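# Games and game boxes at the Gradside hall

2018-06-30

The games cupboard at Gradside was emptied, sorted and put back this month. These are notes on what came out of it, in the order it came off the shelves, with a picture to go with them. Everything is still available to borrow for an evening. Sign the sheet inside the cupboard door.

## Top shelf

**Draughts, two sets.** One has a folding board and one has a roll-up cloth board. The roll-up board has a crease through the middle that won't iron out. Both sets are complete.

**Dominoes.** Double-six, in a tin with a hinged lid. The tin is older than the tiles. The tiles were bought in December to replace a set that had gone missing piece by piece.

**Cribbage board.** The pegs are kept in a slot underneath. Two of them are matchsticks, cut down and colored with a marker. They work fine.

## Middle shelf

**Jigsaws.** The harbor one has 150 pieces and is the one most people ask for. The map of the county, copied from a print dated 1820, is harder because so much of it is plain cream. One edge piece is missing from the map and has been for years.

**Jallgate.** The only game here with a board in four parts. It plays best with three or four people and takes most of an evening. The rules are taped inside the lid. The printed rule book fell apart at the staple.

**Gellico.** A word game with letter cubes and a sand timer. The timer runs a little slow, so both teams get the same extra seconds. There are 18 cubes and all of them are in the bag.

## Bottom shelf

**Poker case.** The heaviest thing in the cupboard. The chips lie in rolls in the lower tray, sorted by color, and the deck of cards has its own slot between them. The black egg-crate foam in the lid keeps the rolls from shifting when the case is shut.

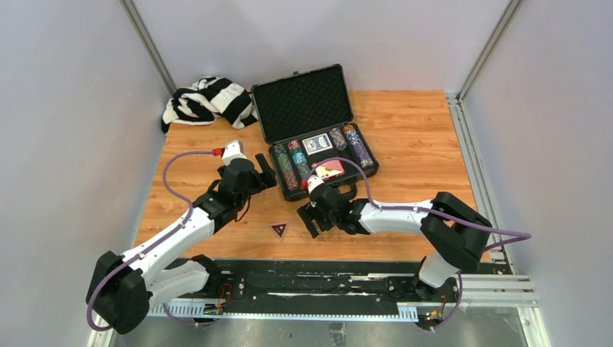 Please put the chips back by color at the end of the night. Mixed rolls take a long time to sort, and the next table usually wants to start right away. The handle is on the front edge, and the case should be carried with the lid closed.

**Playing cards, loose decks.** Kept in a shoe box with rubber bands. Decks with a card missing have a cross on the band and are fine for card houses or for children learning suits.

**Zheng tiles.** A matching game with small square tiles. The box holds 109 of them, one more than the rules ask for. The spare is blank and can stand in for a lost one.

## Returning things

Games go back on the shelf they came from, heavy boxes at the bottom. If a piece is missing, write it on the sheet next to the name of the game. Found pieces go in the jar on the windowsill.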